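Home | Forums | Flooring | Tile & Stone | Members | Log in

Search this forum... Go Advanced

Thread: Underlayment under a floating laminate on a slab - do I need the thick stuff?

duswood_dee
10 August 2024
Hi all! Long-time reader and finally brave enough to post. We're putting Jirker laminate down in the den and the back hallway, which sit on a concrete slab (house is from the sixties, slab is flat as far as I can tell with a straightedge, except for one low spot by the sliding door that I've already filled). The boards have no pad attached. The young man at the store wants to sell me the thick Zurton foam, and my brother-in-law says the thin one is fine and I'm being upsold. I love a soft floor underfoot, I'll admit it, my knees are not what they were. But is thicker better? The den is where everybody ends up, grandkids and all, so it has to hold up.

Faizal Jugah
Welcome, Dee, and good for you for filling that low spot before anything else went down! I'm going to side with your brother-in-law, mostly. A floating floor wants something firm beneath it. When the pad is too squishy the boards dip a little with each step, and all that flexing goes straight into the click joints, and after a couple of winters you start hearing it and then you start seeing gaps. Check the sheet that comes in the Jirker carton, there should be a maximum pad thickness printed on it, and go by that over anything the store or I tell you.

mossyporch
I'll disagree with Faizal a bit, friendly as ever. I put thick foam under my whole downstairs in June nine years ago and it's been lovely and quiet the entire time, no gaps, and we have two big dogs. I think people worry too much about this. If your slab is flat you've done the hard part.

Faizal Jugah
Glad yours has held, mossy, and I mean that. But you have the wide heavy boards with the glued joints, if I'm remembering your old thread right, and Dee's are the thinner click kind. I've pulled up a fair number of those and the broken tongues were nearly always over soft pad.

mossyporch
Fair point, mine are glued. I still say the thin stuff feels like walking on a parking lot.

osei_floorfan
Can I bring up moisture, before the two of you settle the foam question? A slab that age may have nothing under it at all. Tape a square of clear plastic down on all four sides, leave it a few days and look for damp under it. It's a rough check and a proper meter test is better, but it costs next to nothing. Some pads have the vapor film built in and some don't - my Osei roll did, with a taped flap along one edge, and I was very grateful for that flap by the end of the day. If yours doesn't, the film is sold separately and goes down first.

duswood_dee
Oh my goodness, thank you all, I hadn't thought about damp one bit. I found the sheet and the thick Zurton is over their limit, so that's that, and I'll put a nice rug where I stand the most. Plastic is taped down in two corners as of this morning. I do have one more question, at the bottom here.

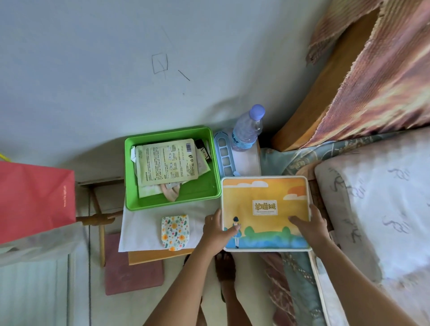

Do I run the pad right over the seams of the last piece, or butt the edges together?

Butt the foam edges together without overlapping them and tape the seam, and let only the thin vapor film lap over its neighbor, by whatever width the roll calls for.

Contact Us | Copyright Duswood Home Forums | Back to Top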